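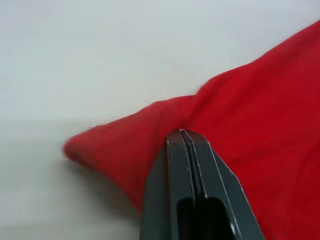

Wrist cam, fingers closed, red cloth bunched up at the tips.

Vurnorell arm, build gallery
Posted 2018-12-11

Quick dump of where the arm is at. Started in August on the end bench at the Herness shop, moved home once the base got too heavy to keep carrying up the stairs. Goal is still the same, pick up a piece of laundry and fold it. Picking up is most of the work so far. Folding is a word I write on the whiteboard.

Only one picture in this batch, rest of the card still needs sorting. Notes for everything else below so I don't lose them.

More on the picture
Dark gray fingers, matte, squared off at the tips. Thin seam up the middle where they meet. Cloth comes to a point over on the left and there's a crumpled fold right above the tips, that fold is the bit I care about. Soft knit by the look of it, fuzzy, good for grip tests. Plain pale surface underneath so the color threshold has an easy job.

Fingers
Version 5. First ones were too round and just skated over the cloth. Next lot bent. These are blunt at the end and so far I like them. Two screws each, want to get that down to one but the finger twists. Need to file the inside faces again, theres a ridge from the print on one of them.

Camera
Sits at the wrist looking down past the fingers. Focus is fixed, so I set it for the finger tips and everything farther out goes a bit soft. Could live with it. Cable still rubs on the elbow, wrapped it in tape, tape is coming off.

Motors
Gover servos in the wrist, Echeverri board driving them. Board resets if the shoulder and the gripper start together. Staggered the start in code, ugly, works. Bigger supply is on order.

Software
Find the edge of the cloth, go in from above, close, lift. Log of the last long session is 30 tries, haven't gone thru it yet so no score. Worst case is cloth lying dead flat, nothing to grab. Thinking of a small push sideways first to make a ridge and then closing on that.

To do
Strain relief on the camera cable
Reprint left finger w/ smaller slot
Rubber on the tips?? try the thin sheet first
Towels, later
Label the power switch before I hit the wrong one again

Files for the fingers go up when the screw thing is sorted. If you're at Herness and you have the 2 mm hex driver, I need it back please.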